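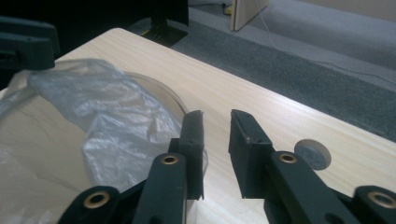

Crumpled plastic film on a table. Listen closely and it might say something rude.

Why Does Plastic Film Crinkle?

You are trying to get a biscuit out of a packet without anyone hearing. You move very slowly. You hold your breath. CRACKLE, says the packet, and somebody two rooms away shouts, "Is that you?"

Thin plastic is a terrible friend to secret biscuit eaters. To find out why, you need to know what a crease is up to.

Flat, then not flat

A new sheet of film is smooth. Squash it in your fist and it gets bent in lots of places at once. Each sharp bend is a crease, and between the creases are little patches that are still fairly flat, or curved like tiny bowls.

Those patches are stubborn. Push one and it will put up with it for a moment, then suddenly flip from one shape to another. That flip is called buckling. It happens very fast and gives the air next to it a shove, and the shove travels to your ear as a click.

One click is not much. A crumpled sheet has heaps of patches, all flipping at different moments, so you hear them as one long crackle. Going slowly doesn't help, I'm afraid. You get the same sort of clicks, only more spread out, and the whole business takes longer.

Why it goes silvery

See-through film has no silver in it, so where does the shine come from? Light bounces off any smooth surface a bit. When the film is flat, most of that bounce goes off in one direction and you may miss it. Wrinkle the film and its folds face every way there is. Wherever you stand, a few are pointing light straight at you, and they look bright. The folds beside them look dull. Bright next to dull is what your eye reads as silvery.

It also makes things underneath harder to see. A round edge can poke out from under the plastic and you still can't be sure if you have found a tray or a lid. (Lifting the plastic up is cheating, but it works.)

Try it yourself

You will need a sheet of kitchen paper and an empty, clean biscuit wrapper. Never put plastic over your face, and keep it away from babies and small brothers, however annoying.

Scrunch the kitchen paper next to your ear. Now do the wrapper. Which is louder?

Next, squash both into balls, put them on the table and let go. The kitchen paper mostly stays put. The wrapper will probably start to open by itself, ticking as it goes, like a beetle with a grudge. It is springier, so it tries to get back to its old shape. It never quite manages it, as the sharpest creases are there to stay.

Smooth the wrapper out as well as you can and look for the lines. Then put it in the right bin. You could also wait for the biscuits to be put in a tin, but tins have lids, and lids go CLANG.

Words by Bogumił Stępień | Drevine Children's Pages | Contact us | © Drevine, all rights reserved | Back to top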